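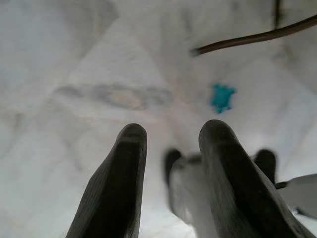
## 3.2 Small Items on Light Textiles

Household linen is rarely sorted on a bare surface. In the homes and shared laundry rooms covered by the Pletham survey, most sorting was carried out on top of another textile: a bedsheet, a folded blanket, or the first large piece taken from the load. Small items that come out of pockets, cuffs, and pillowcases therefore end up on cloth, where they are easily folded into the next piece and carried to the closet.

Figure 3. A small turquoise item on white, softly rumpled cloth.

The contrast in Figure 3 is favorable. The item is lumpy in outline and small, yet its color separates it clearly from the white cloth. Participants in the Jeta group reported that strongly colored items of this kind were usually noticed while the cloth was still spread out. Pale items, such as shirt buttons and scraps of paper tissue, were more often found later, when the linen was next used.

Of the 583 sorting sessions recorded, 278 included at least one small item left on or inside the linen. Three conditions were noted for each session: the color of the base cloth, the color of the item, and the state of the surface. A surface was classed as flat, rumpled, or folded. Rumpled surfaces gave the most trouble to the coders, because shallow creases cast soft shadows that can be mistaken for gray or beige objects. Where two coders disagreed, the session was reviewed by a third, and the majority reading was kept.

Item size was recorded by comparison with common objects and was not measured. The classes used were grain, button, coin, and palm. Fabric scraps and crumpled paper were assigned by their outline as found, without being flattened or unfolded. This rule differs from the one applied in the earlier Vundau study, in which all soft items were opened before classing, and the size results of the two studies should not be compared directly.

Patterned base cloths were excluded from the present analysis. They accounted for 7 sessions, all from the Hadgu group, and are treated separately in Section 5.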